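Cabin Air and Surface Treatment Unit: Fumix 40
===

*Product notes, last revised 2 Apr 2020*

The Fumix 40 is a portable fogging unit sold to airlines, charter operators and coach companies for treating a passenger cabin between trips. We stock it. We also get more calls about it than anything else in the catalogue at the moment, and a fair number of those callers have been told things by somebody's brochure that we can't stand behind. So the page is longer than it used to be.

## What it does

It turns a liquid disinfectant into a fine mist and pushes that mist down the aisle of an empty aircraft. The mist settles on seat backs, tray tables, armrests, belt buckles and the underside of the lockers. After the dwell time on the disinfectant's own label, and a period of ventilation, the cabin can be handed back to the crew.

It doesn't clean. If there's juice on a tray table, you will have disinfected juice on a tray table. The cabin has to be wiped down first, by people with cloths, and any operator hoping to cut the cleaning crew on the strength of this machine should save their money.

It also does nothing once passengers are seated. We have seen the phrase "protected flight" used in connection with fogging and we'd like to know what it means. A surface is treated until the next person touches it, and on a full regional turboprop that's during boarding.

## What's in the case

- Fumix 40 unit with fixed nozzle
- One tank, 5 litres, with screw cap and strainer
- 2 m hose extension for galleys and lavatories
- Shoulder strap (thin, see below)
- Mains lead, Australian plug
- Printed manual

The respirator, gloves and eye protection aren't included, and you need all of them. Please don't send a cleaner down an aisle in a paper mask because the case was advertised as complete. We leave the disinfectant out as well. What you can use in an aircraft depends on the airframe manufacturer's approved materials list and on your own engineering people, and the answer isn't the same for every type in a fleet.

## Claims we've been asked about

**"Treats a whole aircraft in minutes."** The spraying part is quick. In our own trial in November, on a parked narrow-body, one operator walked the cabin in 25 minutes including both lavatories and the galleys. Then came the dwell, then the doors open and the packs running, then somebody had to wipe the residue off the windows and the seatback screens. If your turnaround is short, this is an overnight job, whatever the front page of the manual says.

**"Reaches every surface."** It reaches the surfaces that face the mist. The seat pocket is a problem. So is the gap beside the window-seat armrest, and anything under a blanket that wasn't collected. We put test strips in pockets and the results were patchy enough that we now tell customers to empty them and do them by hand.

**"Safe for avionics."** The supplier says so, in one line, with no test report attached. We've asked for the report twice. Until it turns up, we suggest you keep the unit out of the flight deck altogether and use an approved wipe there, as your maintenance organisation will probably tell you to anyway.

**"Reassures travellers."** It may. We don't sell reassurance and have no figures on it.

## Catering and galley items

Anything a passenger eats or drinks from has to come off the aircraft before fogging starts. That covers sealed carts too, in our view, although the manual is silent on carts. Loose crockery, cups, cutlery, fruit, opened packets and the crew's own lunches all need to go. Children's meal items and giveaways are easy to forget in the rear galley, and so are the coffee pots.

If something gets left behind, wash it or bin it. Food gets binned.

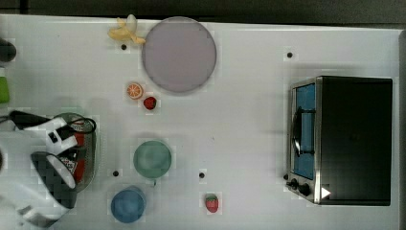 Mireille Zoubi wrote to us that the catering rule is the part her crews grumble about most, and that on a late arrival the caterers have usually gone home before the fogging team is let on board. Her operator now unloads the galleys themselves and stores the carts in a locked room airside. She reckons this adds more work than the machine saves, and she'd have liked to be told so before the purchase order went through.

Fair enough. It wasn't on the old version of this page and it should have been.

## Handling

With the tank full the unit is awkward. The strap is narrow and sits badly on the shoulder, and on a single-aisle aircraft you're walking backwards with it so that you don't step through your own mist. We fit a wider strap at cost for anyone who asks. The motor is loud enough that two people can't talk over it, so agree on hand signals before you start.

The nozzle clogs. It clogs faster with hard water and faster again if the operator puts the unit away without flushing it. Run clean water through after each use until the spray is clear, then run it dry. The strainer in the tank cap should come out weekly and be rinsed under a tap.

There's no battery version. One was announced, and we took a small number of expressions of interest, and we've since stopped doing that. You'll need ground power or a long lead from the aerobridge, and the lead has to be managed around the door seal.

## Compared with the Stusidari wand

We also carry the Stusidari, a handheld electrostatic wand. People ask which one is better.

| | Fumix 40 | Stusidari wand |
|---|---|---|
| Power | Mains | Rechargeable |
| Tank | Large | Small, frequent refills |
| Seat pockets | Poor | Fair, if opened by hand |
| Overspray on screens | Noticeable | Less |
| Operator fatigue | Shoulder | Wrist |
| Supplier's paperwork | Thin | Thin |

For a coach or a commuter aircraft we'd lean towards the wand. For anything with a long cabin the refills get tiresome and the fogger makes more sense. For a lot of operators a good detergent, an approved disinfectant wipe and enough paid time to use them will do as well as either, and we have said this to people on the phone who were ready to give us a card number.

## Training

Every unit comes with a half-day session at our Plevstead workshop or at your base. Bilal Dabbas runs it. It covers mixing, walking pace, ventilation, storage and the paperwork your safety manager will want to see. The supplier offers an online certificate instead, and we don't recognise it. Watching a video doesn't show you how far the mist drifts with a door open.

Please send the people who'll be doing the work. We've had sessions attended entirely by managers.

## Warranty and returns

The supplier's warranty covers the motor and pump. The nozzle is treated as a consumable, and so is the hose, and so (after some argument on our part) is the tank cap. We keep nozzles on the shelf.

You can return an unused unit in its case. Once disinfectant has been through it we can't take it back for resale, so if you're unsure, hire one first. The hire fee comes off the price if you go on to buy.

## Ordering

Stock is short and we aren't taking deposits on units we don't have. If another seller offers you immediate delivery of a large quantity, ask for the serial numbers before paying. Joelle Semaan looks after aviation orders and Valter Ljungberg does coach and rail. Tell them the aircraft or vehicle type, how long it sits on the ground overnight, and which disinfectant your engineers have approved. If you don't have that last answer yet, get it before you ring.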